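双腕ロボット停止事案の検証参加者募集(Gurnance実験室)

「センサーの一時的な不調」という説明で片づけられた件を、もう一度調べます。

Firkelの双腕機にペグと円盤の差し込み作業をさせた344回の試行で、保護停止が27回かかりました。うち18回は、指先が盤に触れる前の停止です。さらに2回は、停止信号が出た後も右腕が動き続けました。Barrosの報告書はこの2回を「許容範囲」としていますが、何を基準に許容したのかは書かれていません。再起動で直ったという記述も、私は原因の説明とは受け取っていません。

募集するのは、ログの読み合わせと再現試験に加わってくださる方です。

・産業用または研究用ロボットの運転、保全、安全評価のいずれかの経験
・停止回路の図面が読めること
・「再現しませんでした」で終わる報告書に納得しない方

再現試験は9月の土曜日、13時開始です。試験中は腕の可動範囲に入らないこと、非常停止ボタンの担当者は他の作業を兼ねないことを条件とします。これを面倒と感じる方には向きません。

謝金と交通費を支給します。Firkel、Barrosと利害関係のある方は応募時に申告してください。申告があっても一律にはお断りしませんが、判定には加われません。結果は、両社に都合の悪い部分も含めて参加者全員に渡します。

応募は、これまでに扱った不具合を一件、経緯がわかるように書いてTrustodeoの応募フォームからお送りください。成功事例は不要です。 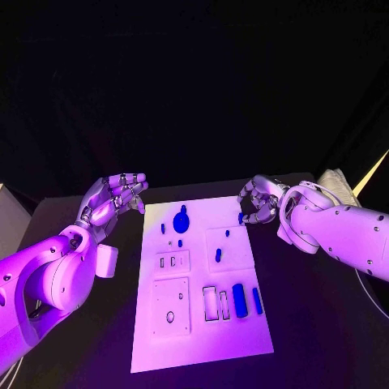 Giorgia Lombardi
安全検証担当

応募前のご質問も同じフォームで受け付けています。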